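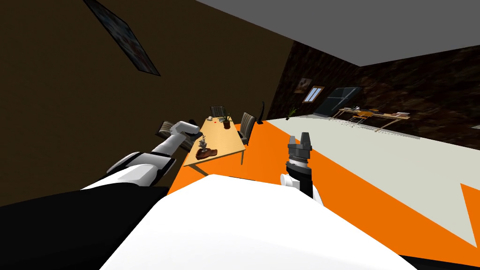

Subject: Re: Budget for the two-armed machine
Date: December 27, 2020

Hello all,

Sorry to be slow in answering, I've been eating far too much and ignoring the computer. The question was a good one, so let me quote it before I wander off:

> We have 3000 pounds left for the year and the Dundaston group wants
> to start on table clearing in March. Do we put it towards the second
> gripper from Adier, or towards more simulator time? I can't see how
> we stretch to both, and I would rather not ask again.

My vote is for the simulator, at least until the spring. We learnt this the dear way with the Brekix arm, which sat in its crate for 115 days while we argued over what it should pick up first. In a simulated dining room you can put a plant and a shoe on the table, stand some chairs in the way, and find out whether two arms can work round the furniture at all before you have paid for a single bolt. If the reach is wrong you move the table - try doing that with a floor mount!

I would still hold back something for the real thing. Sjöberg quoted us 100 pounds a set for spare finger pads, and I'd buy 3 sets now, as we went through ours quicker than anyone had planned for. Please also put in a line for delivery and one for cables, both of which I forgot last time (and heard about for months afterwards).

As for Adier, do ask them whether the price of the second gripper will hold until the summer. They were very decent to us over the first one and I don't think they'd mind a straight question. If it won't hold, write back and I may well change my mind.

I have our old costing sheet somewhere and will gladly send it to anybody who wants it, spelling mistakes and all.

Warm wishes to everyone, and a happy new year when it comes.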